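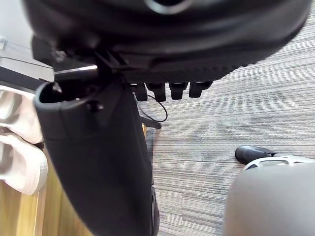
# Vonstead open day recordings

Wrist camera recordings from the open day held at the Vonstead workshop on 27 July 2022. The arm was working low down, next to an office chair, while visitors came and went. The set is small and was put together for people who want close views of ordinary furniture from below.

## What is in it

- 1306 short clips from the wrist camera
- 300 still pictures taken from the clips
- one text file of notes per session, 9 in all

The lead picture is a typical still. Most of the view is black chair parts against grey striped carpet, with a thin cable hanging in a loop under the seat and a gripper finger blurred in the lower right corner. Many stills are like this. Black on black is hard to label, and we left small parts unlabelled where two people disagreed.

## How the day ran

Farhad Khosravi drove the arm by hand controller in the morning. Negin Tehrani took over after lunch and kept the session notes. Visitors could ask for a part of the chair to be looked at - the height lever was the usual request - and the driver would try to reach it.

## Known problems

- Shoes and furniture legs turn up at the sides of some clips.
- Session 4 has no sound.
- Clip names skip from 0411 to 0420. Nothing is missing.
- The finger is out of focus whenever it is close to the lens.

## Use

Free for teaching and research. Please name Vonstead in any write-up. Labels were checked by Finlay Pollock, and corrections should go to him with the clip name and time.

Contact: Neville Marsden, Vonstead | © Vonstead 2022 | Back to top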